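Frequently Asked Questions - Treloar Evening Chemistry for Adults

Thanks for stopping by! We get a lot of the same questions before each new term, so Darcy Whitcombe and I have tried to answer them all in one place. If yours isn't covered, the front office in Turnham is always glad to hear from you.

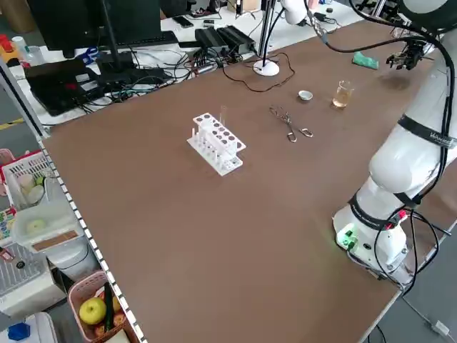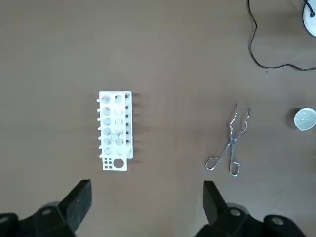 A rack on the tabletop

Do I need to have taken chemistry before?
Not at all. Plenty of our students last opened a chemistry book in high school, and a few never opened one in the first place. We start with measuring and mixing and go on from there at a comfortable pace.

When does the next class begin?
In January, once everyone has had a chance to recover from the holidays. It runs for 11 weeks, one evening a week, and each session is 2 hours long with a break for tea in the middle (please bring your own mug, we never have enough).

How much does it cost?
The fee is $158 and covers everything you'll use in class. You can pay it all up front or split it into three payments - just tell us which you'd like when you sign up.

What should I wear?
Long pants and closed shoes, please, and tie back long hair. We lend out goggles and aprons, though you're welcome to bring goggles of your own if you have a pair that fits nicely over your glasses.

I missed a week. Can I catch up?
Of course, life happens! Bevan Henare teaches the same lesson at our Brarnville site later in the week, and you can sit in there if you call ahead. Handouts are kept in the blue folder by the door.

Can my teenager come along with me?
We'd love to say yes, but this class is for ages eighteen and up. Elżbieta Witkowska runs a lovely Saturday-style club for younger folks over in Astcombe, and she can tell you about open spots.

Is there parking?
Yes, behind the building. The gate sticks a little, so give it a good push.

Page last updated October 24, 2026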